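Chapter 6
Keno and Other Draw Games

6.1 Where draw games fit

The first five chapters dealt with games in which the player makes choices after the money is down. A blackjack player can hit or stand. A poker player can fold. Draw games give the player no such choices. You pick your numbers, pay for the ticket and wait for the result. The math is for that reason cleaner than anything in Chapter 5, and students who had trouble with conditional probability usually find this chapter easier going.

Keno is the main example. Bingo, raffles and state lotteries are taken up in 6.5 and 6.6. A standard keno game uses 80 numbers, of which 20 are drawn without replacement. The player marks a ticket with a chosen set of numbers, called spots, and is paid according to how many of them are drawn.

6.2 Playing at home

Most keno used to be sold in lounges and coffee shops attached to casinos, with runners carrying tickets to a desk. A large part of it is now played on phones and tablets, often in the evening and often in short sessions. Wenceslao Trujillo, who managed the keno desk at the Hinojosa for many years, told us that a lounge game ran every eight minutes in his time. An online game such as Vukden can finish a draw in seconds. The odds on a single ticket may be the same in both places, but the number of tickets a person can buy in an hour is very different. We return to this point in 6.4, where speed of play is worked into the expected loss. 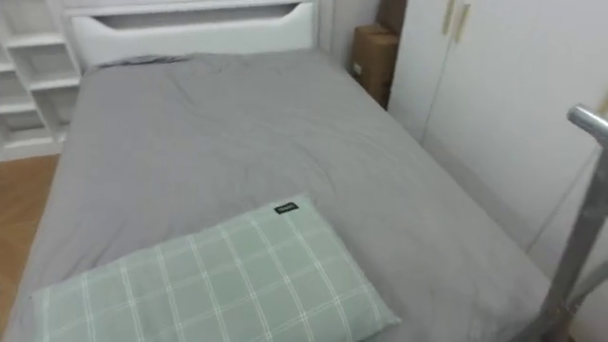
6.3 The one-spot ticket

Start with the simplest bet. You mark one number. Twenty of the 80 numbers will be drawn, so the chance that yours is among them is 20/80, or one in four. Suppose the house pays $3 for a winning $1 ticket, with the stake included in that $3. Over 200 tickets you would expect to win 50 times and collect $150. You have paid $200. The expected loss is $50, which makes the house edge 25 percent.

Compare that with the figures for blackjack in Chapter 3. The gap is large, and it stays large for most keno tickets – two-spot, three-spot and up.

Terms used in this chapter

Spot: a number marked by the player.
Catch: a marked number that is drawn.
Pay table: the list of prizes for each number of catches.
Way ticket: a single ticket that combines several bets.

Before you read on

Work these out on paper. Answers are at the back of the book.

1. A one-spot ticket costs $1 and returns $3, stake included. What is the expected loss on 60 tickets?
2. What would the return have to be for the bet to be even?
3. Heriberto Mendoza buys 100 one-spot tickets and wins 31 times. Is he ahead or behind, and by how much?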